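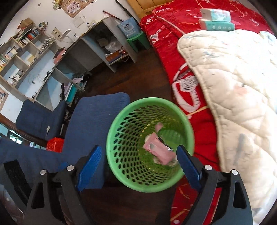

Our spring tidy-up at Kestberg reached the bedrooms this month, and we do love a bedroom. Start with the wastebasket, then the bed – that's where everything lands, the tissues, the phone, the little plastic box you meant to put away in March. Give each thing a home before you shake out the blankets. 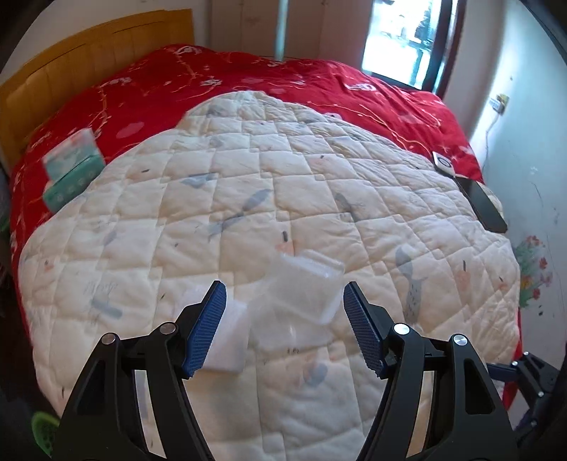
Virág wrote back that she does the bed first and the basket last, and it takes her five minutes.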